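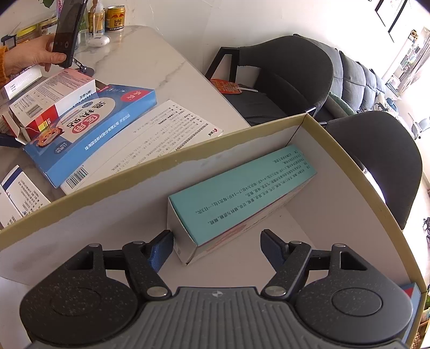
Relto maintains a small set of hand-held grippers at its Saha workshop, each built around two linkage fingers that close on an object between replaceable pads. The pages of this gallery cover the setup and routine care of the unit registered as Futilis 2, which is assigned to household sorting work. Medicine boxes form the larger part of that work, and they place particular demands on the pads, as a light carton with a smooth printed face shifts easily when only one finger has made contact. The teal box lying on its side in the cardboard box has the left pad against its near end, while the right pad remains open beside it. The setup given in the notes below is intended for cartons in positions of this kind.

Finger pads
The dark blue pads have a textured face, which must be kept free of paper dust and adhesive. They are wiped with a damp lint-free cloth at the start of each session and again after 100 grasps. Solvents are not permitted. A pad is replaced when its texture can no longer be felt with a fingertip, or at 879 grasps, whichever comes first. Pads are always replaced in pairs.

Linkage and pins
Each finger is hinged on silver pins. With the gripper switched off, both fingers are moved by hand through their full travel, and any side play is entered in the unit log. A pin that has worked proud of the linkage is returned to the bench. Pins are not to be pressed back in at the work site. No oil is used on the linkage, as it migrates to the pads and marks the cartons.

Hubs
The round hubs on either side of the body are brushed clean with a dry, soft brush. The covers stay on during routine care. They may be removed only at the 400-hour service, which is carried out in Saha.

Closing force
Closing force is set with the Brukier gauge before the first carton is handled. The operator closes the fingers on the gauge three times and takes the lowest reading. If the three readings do not agree within the tolerance printed on the gauge card, the unit is rested for ten minutes and the test is repeated. A second failure places the unit out of service.

Working position
Cartons are presented in an open cardboard box with enough clearance for both fingers to open fully inside the walls. The operator approaches from above, and the body of the gripper should not be rested on the rim. Boxes with a torn or softened rim are withdrawn, as loose fibers collect in the hinges.

Records
The log for Futilis 2 held 367 entries at the close of August. Each entry gives the pad pair in use, the lowest gauge reading and the initials of the operator. Completed sheets are kept at the Saha workshop and may be consulted on request during opening hours.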